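Ata da reunião de equipamento – Skernine, janeiro

1. Garras manuais
A proposta da Kostiuk mantém-se em 350 euros por par de almofadas para os dedos, preço que a reunião ouviu em silêncio respeitoso. Aprovado um par, com um voto contra o adjetivo "ergonómica" na fatura. As placas de rastreio ficam para março. 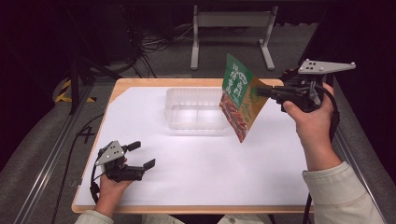
2. Consumíveis
Orçamento de 1000 euros para tabuleiros de plástico, papel branco para as mesas e snacks. Discutiu-se se os snacks são material de ensaio ou despesa de representação. Ficam como material de ensaio – enquanto fechados.

Os tabuleiros com divisórias passam a ser o modelo padrão para a tarefa de arrumação.

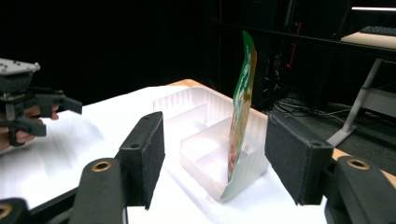 A Plollevmont entrega em 30 dias, prazo que já tinha prometido da última vez. Pede-se segunda cotação à Jimilura.

3. Cabos
Calhas para o chão: adiado, pela 4.ª reunião consecutiva.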